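Materials Reference > Packaging > Rigid containers > Plastic pail

Contents History Construction Materials Manufacture Closures Reuse See also

Plastic pail

A plastic pail is a rigid open-topped container, round or nearly round in plan, with a wall that narrows slightly towards the base and a carrying handle attached near the rim. The term is used in the packaging trade for containers supplied with a lid. In household use the same object is generally called a bucket, tub or, in the smaller sizes, a pot. Pails are used for paint, fillers, adhesives, fertiliser, animal feed, pickled vegetables, soft cheese and many other goods sold by weight or volume.

History

Pails of wood and later of tinned or galvanised steel were the usual bulk containers for wet goods until the middle of the twentieth century. Early plastic pails were heavy and became brittle in cold stores. Better grades of polyethylene and faster moulding machines made thinner walls practical, and the plastic pail then displaced steel for most water-based products. Steel kept its place for solvents, which can soften or pass through some plastics.

The change was uneven. At Undidham, where a cooperage had supplied pails to the local dairies, wooden vessels stayed in use for brined cheese long after plastic had been adopted elsewhere. Doaa Fawzy, in a study of the town's packing trades, attributes this to the cost of replacing filling benches built to the height of the older pail.

Construction

The main parts of a pail are the base, the side wall, the rim and the handle.

The wall is tapered so that the moulding can be released from its core and so that empty pails can be stacked one inside another. Too little taper causes stacked pails to jam. Stacking ledges or short vertical ribs are often placed inside or outside the wall to hold each pail clear of the one beneath it and let air in between them.

The base is seldom flat. A flat disc of plastic bows as it cools, and a bowed base makes the filled container rock. Makers therefore raise the centre slightly and stiffen it with rings, with straight ribs running outwards from the middle, or with both. The outermost ring usually forms the foot on which the pail stands. The point at which molten plastic entered the mould, called the gate, is normally at the centre of the base and can be felt as a small raised spot.

The rim carries the load of the lid and of any pails stacked on top. It may be rolled, folded into a hollow skirt, or thickened. Myrto Vrettos distinguishes between open rims, which can be rinsed clean, and closed rims, which are stiffer but may trap liquid.

The handle, or bail, is a hoop of steel wire or moulded plastic. Wire bails usually have a plastic grip and are fitted to the larger sizes. Plastic bails are lighter, do not rust and can be ground up with the body if made of the same material. They are, however, more inclined to stretch under load.
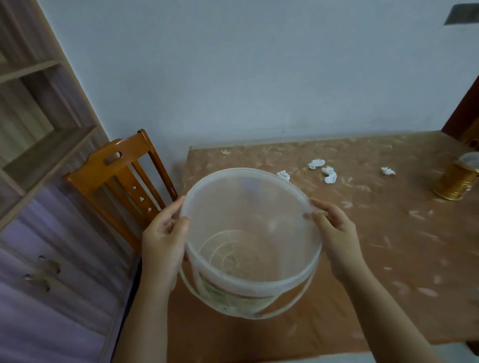

A translucent round bucket with a rolled rim and a thin plastic handle.

Materials

Two plastics account for most production. High-density polyethylene is tough at low temperatures and resists knocks. Polypropylene is stiffer and withstands hot filling, but ordinary grades crack more readily in the cold. Copolymer grades of polypropylene reduce this fault at some cost in stiffness.

Neither material is fully clear in its natural state. Both contain small crystalline regions which scatter light, giving unpigmented walls a milky look. Thin natural walls allow the level of the contents to be judged from outside. White pigment is added where the contents must be shielded from light or where a plain ground is wanted for printing.

Manufacture

Pails are made by injection moulding. Granules are melted in a heated barrel and forced into a closed steel mould, which is cooled by water passing through channels in the core and cavity. The moulding is held under pressure while it sets, then pushed off the core by a plate or by compressed air.

Wall thickness is the main influence on cycle time, as thick sections cool slowly. The Makris works records a nominal brimful weight of empty container and lid for each size; its mid-range pail, pattern 673, is listed at 315 grams with the lid fitted. The works inspects 30 pails from each shift, of which 2 are filled with water and dropped on to a steel plate.

Decoration is applied in one of three ways. Dry offset printing puts ink directly on the finished wall and is cheap in long runs, though the print can rub away with handling. Heat transfer uses a printed film pressed on by a hot roller. In-mould labelling places a printed sheet in the mould before filling, so that the label bonds to the wall as it forms - a slower set-up, but one that gives a more durable surface.

Closures

Most lids snap over an outward bead on the rim. A tear strip or breakable tab shows whether the lid has been lifted. Where a tight seal is needed, a rubber or foamed gasket is laid in the channel of the lid. Taner Sönmez found that leakage from gasketed pails was more often caused by product left on the rim during filling than by any fault in the gasket.

Reuse

Empty pails are widely kept for carrying water, mixing, storage and growing plants. Those that have held chemicals should not be used for food, as residues can remain in the wall after washing. Natural polyethylene and polypropylene also weaken in sunlight unless a stabiliser has been added - the surface turns chalky and the rim is liable to split.

For recycling, handles of wire are removed before shredding. Printed pails are usually ground together and made into dark-coloured goods such as pipe and crates. A return scheme at Randoseo, described by Areti Spanos, collects unprinted pails separately so that the material can be used again in pale colours.

See also

Bail handle
Drum (container)
In-mould labelling
Jerrycan
Snap-on lid
Undidham cooperage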